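Votard Einlernhandbuch, Abschnitt 4: Greifen aus der Kiste vorführen 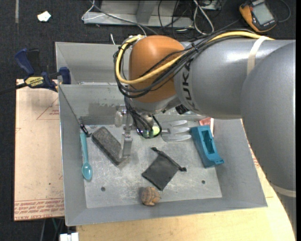 Boris Georgiev
Technische Dokumentation und Inbetriebnahme
Stand: 23. Dezember 2025

In diesem Abschnitt zeigen Sie dem Roboter, wie er einzelne Teile aus einer offenen Metallkiste greift. Es gibt zwei Arten der Vorführung: Handführung (Sie bewegen den Arm direkt mit den Händen) und Fernführung (Sie bewegen den Arm mit dem Bediengriff Zoko). Beide Arten können in einer Sitzung gemischt werden. Die Software Gilley speichert zu jeder Vorführung, welche Art benutzt wurde.

Voraussetzung: Abschnitt 3 (Werkzeuglast einstellen) ist abgeschlossen. Mit einer falschen Werkzeuglast sinkt der Arm bei der Handführung langsam ab.

4.1 Kiste und Teile vorbereiten

1. Stellen Sie die Kiste auf den Tisch und klemmen Sie den Rand mit einer Einhandzwinge fest. Ziehen Sie die Zwinge von Hand an, ohne Verlängerung.

2. Legen Sie die Teile lose auf den Boden der Kiste. Wählen Sie verschiedene Formen und Materialien. In der Abbildung liegen unter anderem ein Löffel aus Kunststoff, ein schwarzer Beutel mit Zugband und ein durchsichtiges Teil mit Zinken in der Kiste.

3. Lassen Sie die Teile so liegen, wie sie gefallen sind. Vorführungen mit ordentlich ausgerichteten Teilen sind für das Einlernen wenig nützlich.

Hinweis: Durchsichtige Teile werden von der Tiefenkamera schlecht erkannt. Führen Sie solche Teile mindestens doppelt so oft vor wie die anderen.

4.2 Kabel prüfen

4. Prüfen Sie, ob die Kabel am Arm gebündelt sind und ob die Schlaufe am letzten Gelenk genug Länge hat. Drehen Sie dazu das Gelenk im Handbetrieb langsam in beide Richtungen.

5. Prüfen Sie auch die dünnen Leitungen am Greifer. Sie dürfen bei tiefer Stellung nicht zwischen Finger und Teil geraten.

VORSICHT: Quetschgefahr zwischen Greifer und Kistenwand. Fassen Sie den Arm bei der Handführung nur oberhalb des Greifers an. Die zweite Hand bleibt am Zustimmtaster und niemals in der Kiste.

4.3 Vorführung aufnehmen

6. Öffnen Sie in Gilley das Menü «Vorführung» und wählen Sie die Art der Führung.

7. Fahren Sie den Arm in die Startstellung, 400 mm über dem Kistenboden.

8. Drücken Sie «Aufnahme». Nach 2 Sekunden leuchtet die Anzeige grün, erst dann bewegen Sie den Arm.

9. Führen Sie den Greifer von oben zu dem Teil. Bei flachen Teilen, zum Beispiel dem Löffel, nähern Sie sich langsam und berühren den Boden nur leicht.

10. Schliessen Sie den Greifer, heben Sie das Teil über den Rand und drücken Sie «Ende».

11. Bewerten Sie die Vorführung mit «gut» oder «verworfen». Löschen Sie verworfene Vorführungen nicht, das Programm benutzt sie zum Vergleich.

Hinweis zur Fernführung: Stellen Sie den Massstab des Zoko auf 4:1, wenn der Greifer schon in der Kiste ist. Ausserhalb der Kiste ist 1:1 bequemer.

4.4 Wie viele Vorführungen sind nötig?

Das hängt von den Teilen ab. Bei der Anlage Mujić waren es im April 2.722 Vorführungen, bis die weichen Teile zuverlässig gegriffen wurden. Für eine Kiste nur mit festen Teilen reicht deutlich weniger. Beginnen Sie mit 400, starten Sie danach einen Probelauf und ergänzen Sie nur die Teile, bei welchen der Greifer daneben fasst.

Wenn der Arm während der Aufnahme stehen bleibt und Gilley «Kraftgrenze» meldet, lassen Sie den Zustimmtaster los, fahren Sie den Arm im Handbetrieb nach oben und beginnen Sie wieder bei Schritt 7.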